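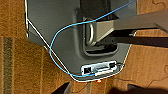
I had to rewind the Casado reunion last night, and I bet you did too. Marina Tzavaras told the whole couch that her co-star Carleen Tautahi leaked their breakup to a gossip podcast 3 weeks before the finale aired!

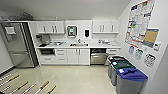 White cabinets and a stainless steel fridge in the kitchenette.

Carleen laughed it off at first, then said she'd only told her sister (sure, okay). Marina wasn't buying it and walked out with 20 minutes left, mic still on.
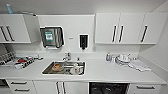 Idar Clidau, TV and Reality Writer

I'm Team Marina on this one, but I do want to hear that podcast clip in full. Part two airs in June at 8 p.m., and Carleen says she's bringing her texts.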